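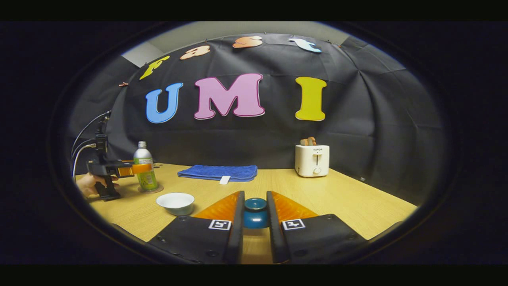

Table service and breakfast preparation: changes from March

The trial of automated handling in the staff breakfast room at Duman House enters its second stage in March. Colleagues in catering have spent the first stage recording everyday tasks with hand-held grippers, so that the two Zorka arms ordered for the servery can be taught from the way our own people work. The tasks are ordinary ones: picking up a small bowl and setting it down again, moving a drink bottle on or off its coaster, working on a table where a toaster and a folded towel are also standing.

The recordings are made by catering staff during paid hours. To date 1306 have been accepted, and the target for the end of the stage is 2000. Each session ends by 11.30, before lunch preparation begins, and no one is asked to record for longer than an hour at a time. The soft orange pads on the fingers are to be wiped down after every session and checked for wear.

Marcus Kasprzak, Head of Catering Services, has confirmed that no posts will be removed as a result of the trial. The arms will lay out crockery and clear bottles in the early part of the morning. Hot food, allergen checks and all service at the counter will remain with staff. The 6 a.m. start will be replaced by a 7 a.m. start for those on the breakfast rota, with contracted hours unchanged - the remaining hour moves to the afternoon.

Some colleagues have asked whether recordings will be used to measure individual speed. They will not. Files are stored without names, and supervisors have no access to them. This has been agreed in writing with the staff side.

Training on the Jukix control panel will be offered to everyone on the rota. It takes half a day and is held in the Iseo Room on the ground floor. A payment of £900 a year will be made to those who go on to act as shift operators.

Questions about rotas or the operator payment should be sent to Ekrem Demirtaş in the Workplace Change Office.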